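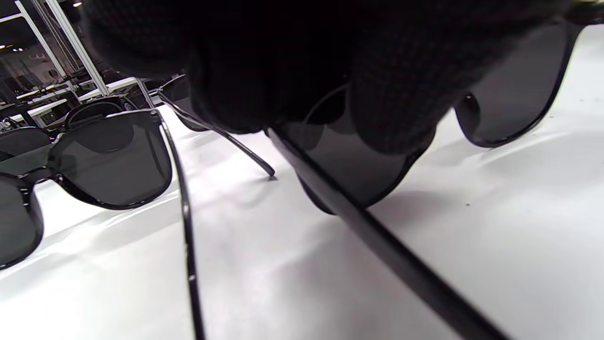
Jolene Ngata wants it on record that an open day is no place to try black things on a dark gripper, and that she told us so last November. Recorded. She also wanted the talk cut to 9 minutes, and was overruled by the people who then gave a talk of 25.

8th August, open day, Wastville shop

Doors at ten. The Gilchrist people came early and stood by the coffee, which at that hour was the best demo we had.

Task for the day was sunglasses: pick one pair from several, hold it, set it down with the lenses off the table. I still think it's a good task. Visitors get it at once, everybody has scratched a pair, and the arms swing around enough to make a real problem of it. Glossy black rims are also about the worst thing you can hand a depth sensor. Resis (our picking software, for any new colleagues reading) sees a lens as a hole with opinions.

Morning block: 90 tries, log saved under jultanby_open_a. Did not go through it at lunch, on purpose. From where I stood the trouble was nearly always the same one. It goes for the bridge, catches a temple arm, and lifts the whole thing at a slant. Closing force was down at 2 newtons after last week's cracked rim. Put it up a little and the slip got better, then a kid asked if it could do his grandma's glasses and I said no faster than was polite.

Questions I wrote on my hand:
- does it know they're sunglasses (no)
- what does it cost (Jolene took that one, I heard "depends" four times)
- why not use a suction cup (tried it, curved lens, leaks)
- can it fold them (see next open day, or the one after)

Man from Gilchrist asked how many tries we train on. I told him 400 for this task. He nodded the way you nod at a menu with no prices.

Afternoon block ran shorter. Resis hung once during the talk, at the slide about uptime. Restarted it from the back and I don't think the front row caught on. The second row did.

To do:
- wipe the lenses, they're all thumbprints
- matte tape on one set of rims, same settings, compare with the morning log
- send Gilchrist the slides, minus the uptime one
- ask Jolene where the good extension cord went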